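Prindivcombe Kitchen Counter Set

Tableware and raw ingredients on a white countertop. 124 clips, grouped by dish type. Labels cover the object class, the resting surface and whether the item is upright, flat or tilted. Maintained by Glenys Hollis.

Plates and bowls are labeled separately, even when they share a rim color. Printed patterns go in the notes field — leaf, stripe, plain.

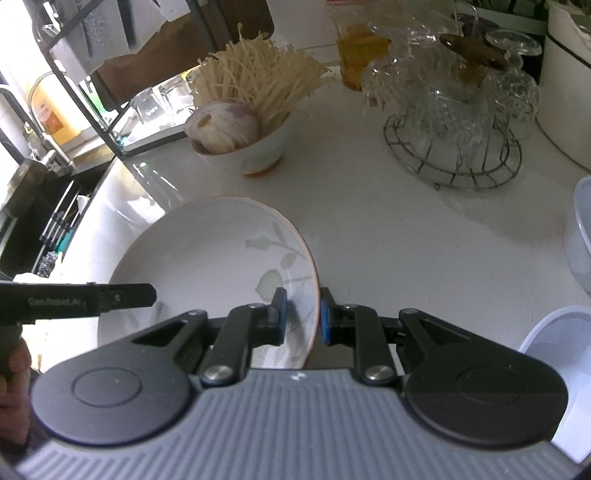 Food inside a bowl gets its own label, one per ingredient. Garlic is "bulb" or "clove". Enoki is "bunch". Liquids in glass jars are labeled "jar, liquid" with no guess at the contents.

Known issue: 5 clips have no surface label. Fix planned for April.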